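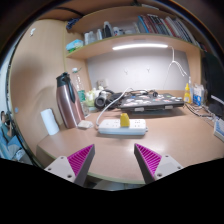

Fig. 1. Desk in the study alcove, with power strip, yellow adapter and thermos jug.

Fear on a Small Budget: Sound in Prultach
Yasmine El Idrissi, Screen Studies project report

Prultach is a ghost film with one hallway and very little ghost. I logged 552 sound cues across its running time, and only nine of them belong to anything dead. The rest are pipes, shoes and a fridge that deserved a billing.

My method was to watch each reel twice, once with the picture off. The second pass was scarier – it spared me the wig.

The best stretch is the cellar search, where the colour drains out and the humming stops before the door opens. The worst is the ending, which explains the curse at length to a man who is already on fire. Marks were lost in my draft for calling this "brave", so I withdraw the word.

Last updated: June

Comments
Said Abou Zeid: The fridge is in the sequel too.
Nesma Metwally: Did you count the kettle as pipes?
Yasmine: Under protest, yes.

Contact | © Zerouali Student Projects | Back to top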